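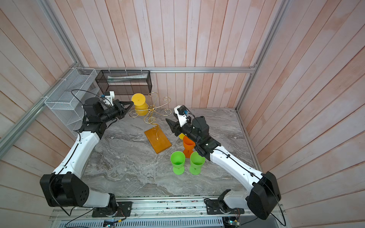 Narnasico Home Forum > Kitchen & Table > Mugs, glasses and where to put them

Curly wire mug trees: stemware, yes or no?

brinard_16
I have the gold one with all the swirls, on the orangey wooden base. Mugs are fine. My goblets are another matter. Does anybody hang theirs on it, or is that how you end up drinking from jars?

Petridis
Mine has been up since August. Cups on the hooks, goblets standing next to it on their own round feet, as their maker intended.

gradico2219
Upside down is the only way with a goblet. Dust settles in the bowl otherwise, and then your guests drink it and are too polite to say so.

Petridis
Upside down on the rim, the thinnest part of the thing. Bold.

gradico2219
Mine are plastic. I have dropped them 100 times and they only get uglier.

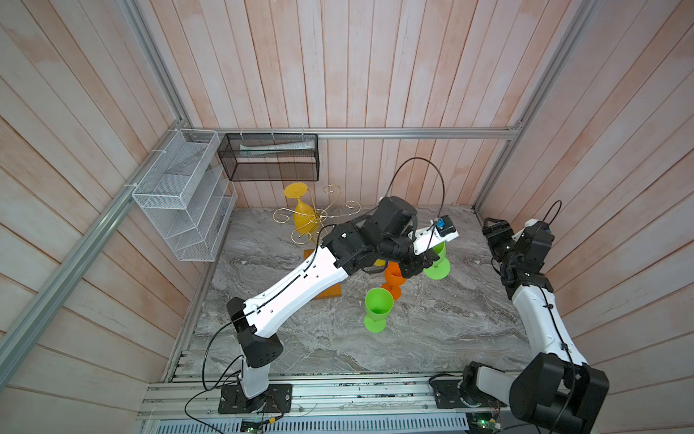 Colors and matching sets

brinard_16
Since we're here – yellow, lime green and orange together by a gold stand. Cheerful, or a juice bar that lost its lease?

Petridis
I like it. Lime green against gray marble pattern wakes the whole table up. The pale pink planks behind might be one sweet too many.

gradico2219
Disagree, the pink calms it down. I'd lose the gold before I lost the pink. All those curls, and every one of them wants polishing.

brinard_16
You polish yours?

gradico2219
I said it wants polishing.

Petridis
Keep the tree for cups with handles and stand the goblets in front. If you need the space, a mesh basket on a rail takes the flat stuff off the table.

brinard_16
Fine, goblets stay down. Posting again if I break 2 or more.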